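Our small room at Todano, a gallery

Welcome to the page about our small room. We are on the second floor of the Todano building, at the end of the corridor, after the glass door. Last spring the room was mostly used for storage. Since August it is a place where people sit, wait, make a call or water something. Many friends asked how it looks now, so I put this page together, with some notes on the things we keep there.

I must say first that the room is not designed by a professional. We had a budget of 400 for everything, and most of it went to the floor. The rest came from offices that moved out, from a second-hand shop called Astier, and from our own homes. For this reason not every piece matches, but I think they are friendly to each other.

The round table

The table came from Astier and we carried it up the stairs, because it did not fit in the elevator. I chose a round one for a simple reason: in a narrow room everybody hits their leg on the corners. The light color was a good decision also. In the afternoon the sun comes only from one side, and a dark table made the room look like evening already at three.

People ask me how to clean such a top. I use a soft cloth, a little dish soap and then a dry cloth. Please do not use the strong kitchen spray, it left a dull mark on our previous table and the mark never went away.

The telephone

We still have a landline, and we are a little proud of it. The mobile signal at our end of the corridor is weak - one has to stand near the window and hold the phone high. So the white telephone lives on the round table, with its gray keys and its cord, and anybody may use it for a local call. The number list is kept in the reception drawer.

When it rings, please pick it up even if you think the call is not for you. It is usually the delivery man from Hashemi who is downstairs and cannot find the door.

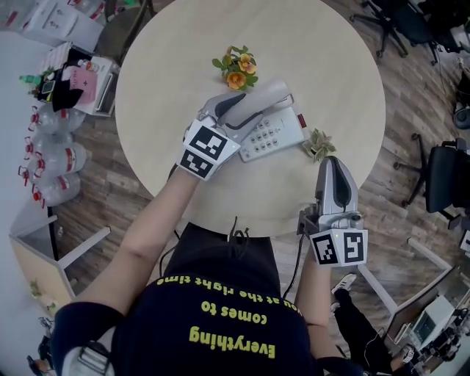
Does a landline telephone need to be cleaned often?
Once a week is enough for a shared one. Wipe the handset and the keys with a cloth that is only slightly damp, and never spray anything directly on the keypad, as liquid can go under the keys.

Flowers that do not ask for anything

The orange flowers are artificial, and so is the little green plant beside the telephone. I know that some visitors have a strong opinion about this. We did try real ones. The first was a basil, the second was an orchid which somebody gave us as a present, and both were finished after our summer break. After that I bought the flowers at Flekska, and the small plant a month later, when they had a sale.

They collect dust, this is their only need. For the plant with thick leaves I use a dry paintbrush. The flowers I take to the sink and rinse under cold water, then I leave them upside down on a towel.

The water jugs

Four big clear jugs stand on the floor in a group, with red caps and handles. They were first kept in the corridor, but the cleaning team had to move them each evening and it was not nice for their backs. Now they have their own place by the wall side. The handle is very useful, but please lift with your knees and with two hands. One colleague carried 3 of them in one trip and he could not sit properly for days.

If you take the last full one, write it on the paper at reception. The order goes out in the morning, before ten.

The cabinet and the shelves

In the corner we have a white cabinet and next to it a white shelf unit. The shelves are for things which have no other home: a pink box, a black bag, a green bottle, small items of all sorts. I promised several times that I will make it tidy. My system is that the upper part is for shared things and the lower part for personal things, but it must be said that the system is known mainly to me.

Items without a name stay there for 3 months. Then I put them in a carton near the entrance and you may take what you like.

The second table

There is another table too, white with a light wood top. It is used for letters and parcels, or for a cup when the round one is occupied. The top scratches easily, so I ask you to put something under a hot or rough object. Felt circles for this are in the cabinet.

The floor

The floor was the largest work. Before, it was an old gray carpet and it kept the smell of every lunch. Now we have brown and gray planks with a wood look, and with a broom it is clean in five minutes. The mixed color hides the dust quite well - maybe too well, one forgets to sweep.

What we still look for

A lamp with warm light would be welcome, and two chairs which can be stacked. If you have something at home which you do not need anymore, leave a message at reception with the size of it. We cannot accept sofas, the door is too narrow and we have measured it already.

The room is open from eight in the morning until six in the evening. The key is at reception.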